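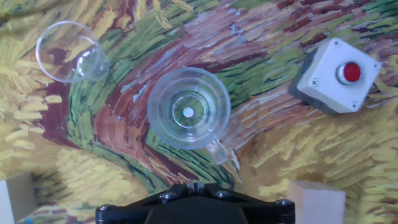 Why can you see through glass?

Light goes through it. When light hits a brick, the brick soaks up some of the light and bounces the rest back. When light hits a clear glass mug, most of the light goes in one side and out the other, and then it reaches your eyes.

Home | Kids' Pages | How Things Are | Kitchen | Animals | Weather | Ask Us
Print this page | E-mail this page

ALL ABOUT DRINKING GLASSES
By Cengiz Yurt
Updated April 21, 2026

You probably use a glass every day. You fill it with water or milk, drink, and put it in the sink. Glass is a strange material, though. It is hard like stone, but you can look right through it. This page tells you what it is made from, how it gets its shape, and why things look bent when you look at them through it.

What is glass made of?

Mostly sand. The sand used for glass is very clean and has a lot of a mineral called silica in it. Beach sand usually has bits of shell and other rock mixed in, so glass factories mostly get their sand from special pits.

Sand by itself needs a huge amount of heat to melt. Glassmakers add soda ash, a white powder that helps the sand melt sooner. They also add crushed limestone. Without the limestone, water would slowly eat away at the glass, and that would make a poor cup.

Old broken glass goes in too. It is called cullet (say it "KUL-it"). Cullet melts more easily than new sand, so it saves fuel.

How does it become a mug?

All of these things are heated in a furnace until they turn into a thick, glowing liquid. It moves a bit like honey. A blob of hot glass is called a gob. That is the real word for it.

In a factory, the gob drops into a metal mold. A part called a plunger pushes down into the middle and presses the glass against the sides of the mold. That makes the hollow part where your drink goes. Other glasses are blown. Air is pushed into the hot gob and it swells up like a balloon inside the mold.

A mug needs a handle. Sometimes the mold has a space for the handle, so the mug and handle are made in one piece. Sometimes the handle is made from a second bit of hot glass and stuck on while both parts are still soft.

Mounir Samir has a small glass workshop in Ullau, and he makes his mugs the second way. "You have to be quick," he told us. "If the mug is too cool, the handle won't hold. If it is too hot, the whole thing sags." He learned the job at the Cherkaoui workshop in Grullville, where he swept floors for 2 years before he was allowed to make a handle.

Why does it have to cool slowly?

When hot glass cools quickly, the outside gets hard while the inside is still hot. The two parts pull against each other, and the glass may crack. To stop this, new glasses go into a special oven that cools down a little at a time. This slow cooling is called annealing. In Mr. Samir's workshop it takes 16 hours.

Why is the bottom so thick?

Look straight down into a glass mug at home. You may see rings in the bottom, one inside the other. Those are the curves and edges of the thick base. They show up because light changes direction as it goes through them.

The thick base puts weight down low, which helps the mug stay standing if you bump it. A tall glass with a thin base tips over more easily. Once a round glass is on its side it can roll, too. A mug lying down will usually roll only until its handle touches the table.

If glass is clear, how can we see it?

Clear glass doesn't let every bit of light through. Some of it bounces off the surface. Look for bright white marks along the rim, or a white spot down in the bottom of a mug. Those are reflections, often from a lamp or a window.

Look also at what is behind or under the glass. In the picture, a mug stands on a tabletop with a pattern like swirling brushstrokes, in yellow, green and reddish brown. The colors show through the glass, but the pattern looks a little out of shape. Light bends when it goes from air into glass, and it bends again when it comes out. Scientists call this refraction. Curved glass bends light by different amounts in different places, so lines that were smooth can look wobbly.

Try it yourself

You need a clear glass and a sheet of paper with stripes drawn on it.

Stand the glass on the paper and look down through the bottom. Move the glass slowly along the stripes. Next, hold the paper up behind the glass and look through the side. Fill the glass with water and look through the side again. Draw what you saw each time. Were the stripes thicker? Did any of them bend?

Taking care with glass

Carry one glass in each hand at most, and use the handle if there is one. Don't pour boiling water into a cold glass. If a glass breaks, stand still and call a grown-up. Don't pick up the pieces, even the big ones.

Words to know

Silica: the mineral in sand that glass is made from
Cullet: broken glass that is melted again
Gob: a blob of hot, soft glass
Annealing: cooling glass slowly so it doesn't crack
Refraction: the bending of light as it goes from one material into another

Print this page | E-mail this page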